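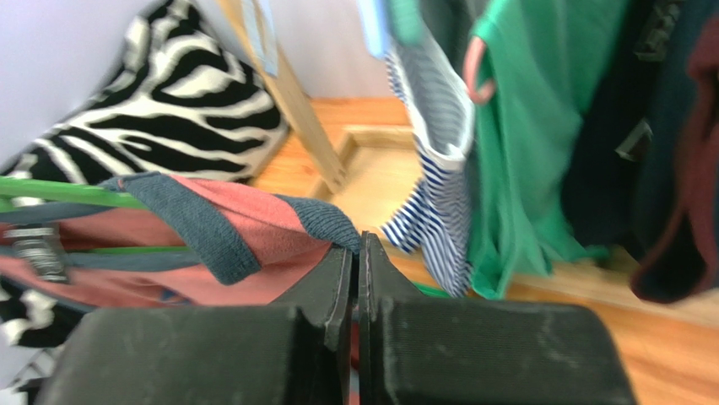 How often do the rubber finger pads on the Stimell gripper need replacing?

It depends mostly on what you pick up and how clean your floor is. On clothing work I get through a set in almost 100 hours of closing and opening, and I swap them when knits start sliding out.

Stimell Soft-Goods Gripper Kit, two-finger, with wrist camera
Sold by Nesau Automation Supply
Page updated 2025-08-12

I run the small shop side of Nesau, and this is the kit I get the most email about, so I've written the page myself instead of pasting in the maker's sheet. I've had one on my own arm since last October and it has spent nearly all that time around clothes racks. Sweaters, striped tops, long dresses, dark heavy stuff with buckles on it, whatever was hanging up. Clothes are awful to grip! They fold, they swing, they hide behind each other, and the piece you want is always jammed up against one you don't.

What I like about the Stimell is the fingertips. Each finger ends in a raised lip, so the two tips meet along a narrow edge and you can nip a ribbed collar or a hem without grabbing a whole fistful of fabric. The rest of the finger is chunky and flat, good for holding on once you've got the thing. The pads do scuff and they pick up dust like you wouldn't believe (mine look terrible and still hold fine). Wipe them with a damp cloth, let them dry, carry on.

The camera sits at the wrist and looks down past the fingers. You'll see a lot of gripper in the picture. Some buyers write to me thinking they've mounted it wrong – you haven't, leave it there. Having the fingertips in view is how I line up on a collar, and I missed far more grabs back when I had my camera up on a post.

What's in the box

Gripper body with both fingers fitted
2 spare rubber pads, dark gray
Wrist camera and short bracket
Cable, screws and the one hex key that fits everything
Printed setup card

Fitting it

The plate bolts straight onto the Sugawara light arm. For the Hadley bench arm you need the adapter ring, sold separately, and please order it at the same time, I hate charging people shipping twice. Give yourself 20 minutes. Run the cable loosely around the wrist joint and turn the wrist all the way both directions by hand before you power anything up.

Things I'd grumble about

The closing force comes set too high for thin knits. Turn it down first thing. The setup card buries this on the back, and I've asked for it to be moved.

Clothes hangers are a pain. The fingers will take hold of a plastic hanger bar just fine, but if fabric is bunched over the bar you tend to get both, and then the whole lot comes off the rail together. I go for the collar or the shoulder and come in slow.

It also isn't quiet. There's a whine when it closes, fine in a workshop, less fine if you're on a call.

Price and shipping

The kit is $616 with the camera. Spare pads are sold in pairs and I keep plenty on the shelf. Orders go out from our own stockroom, and returns are fine as long as the pads haven't been used. Not sure about your arm? Send me the model and a photo of the wrist plate and I'll check the bolt pattern before you order.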